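Gear board, rev C: fits, pegs and layout notes
27/06/2019, bench 2, Drevadgate workshop. D. Nnaji 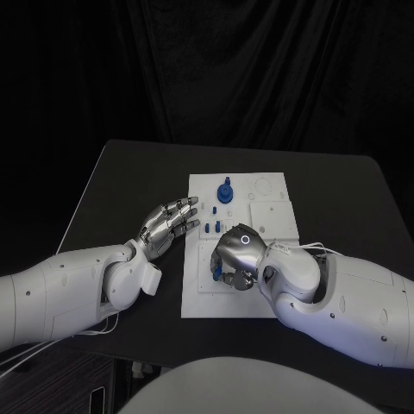
Status of the board

White board is on the gray table, long side running away from the operator position. Blue gear with the center post sits upper left. Blue pegs are in the middle area. The two circular outlines at upper right have no parts assigned yet, see under Outlines.

Base is rev C, the third one cut. Rev A is in the scrap bin. Rev B is on the shelf over the saw and should stay there until the hole positions have been copied off it, as the drawing for B was overwritten when C was saved under the same name. Jummai has an older copy on her machine, dated before the plate positions moved.

Base measures 300 mm on the short side. Checked with the steel rule at both ends and at the middle, same reading each time. Diagonals agree. No rock on the surface plate. Rev B rocked on one corner, which was put down to clamping it before the sheet had rested.

Pegs

Printed in blue to stand out from the base. First batch came out oversize and would not go in by hand past the chamfer. Reprinted with the horizontal compensation changed by one step. Second batch goes in with light finger pressure and stays put when the board is tipped.

Do not sand pegs to fit. Two from the first batch were sanded and ended up slightly oval, so they go in at one angle and bind at every other. They are marked with a pen dot on the underside. Throw out when found.

Chamfer on the peg tip is on the small side. It works if the peg is presented square to the hole. With any tilt it catches on the rim. Next batch: increase chamfer, leave everything else alone, so we know which change did what.

Two of the peg positions are side by side and the gap between them is tight for fingers. Danger is knocking the first peg while seating the second. Jummai would like them moved apart. I would leave them, the close spacing is part of what makes the board worth doing, but I have written it down as open.

Gear

Gear turns on its post without visible wobble. Tooth edges had stringing on the first print, cleaned with a deburring blade. Second print at a lower nozzle temperature was clean off the plate and is the one to use.

Post height is fine for a two-finger grip. Going shorter was tried and the fingers then touch the teeth before they close on the post. Going taller made the part top-heavy and it fell over when set down fast. Keep the present height and stop adjusting it.

Filament for the gear is from the Akpan spool. The Hilier spool is a near match in color but prints larger for the same settings. Do not mix them within one set. Spool name goes on the bag label from now on, along with the batch.

Plates

Raised plates are held with two-part adhesive. Order of work that gave the best result:

1. Scuff the back of the plate and the matching area of the base with fine paper.
2. Wipe both with alcohol, let dry.
3. Thin bead, kept well in from the edge. Squeeze-out is hard to remove from white material without leaving a dull patch.
4. Set the plate against the locating jig and press.
5. Weight on top, leave overnight.

The large plate was glued in one go and sits flat. The square plate was lifted and reset once after it crept off the jig. Result is acceptable, small residue on one side.

Hole in the square plate was drilled before gluing. For the next board drill it afterward, with the base clamped. Drilling the loose plate lets it spin, and the bit left a burr that took longer to clean than the drilling did.

Outlines

Large circle and smaller circle are drawn on the surface only. Pen line over a light scribe mark. The pen ink comes off with alcohol, so the wipe in step 2 above has to be done before the outlines are drawn. Learned on rev B.

Proposal is to replace the drawn outlines with shallow recesses. For: the round parts would locate themselves. Against: placing a part on a flat outline to a given tolerance is a different exercise from dropping it into a pocket, and the Pliltumach sheet calls for outlines. Leave as drawn until the sheet is revised in August.

Table and background

Matte dark gray top is better than the old bench top for this. White board edge reads clearly against it. Black curtain behind kills most of the reflection from the window side. It hangs in loose folds, fine for our purposes, no need to stretch it.

Board can slide on the matte surface if pushed from the side. Thin rubber sheet under the base fixes it but raises the board, and all heights then need to be taken again. Preference is for double-sided tape at the corners. To be tried on rev B first, in case it pulls the surface when removed.

Print and part log

Job 198: pegs, first batch, oversize, rejected
Job 1036: pegs, second batch, in use (job number is from the other printer, separate counter)
Gear, second print: number not written down, check printer history

Open

Copy hole positions off rev B.
Save rev C drawing under its own name. Jummai to send me her older copy.
Peg chamfer, next batch.
Peg spacing, decide with Jummai.
Corner tape test.
Order fine abrasive paper, last sheet used on the square plate.
Bag labels: add spool name to the template.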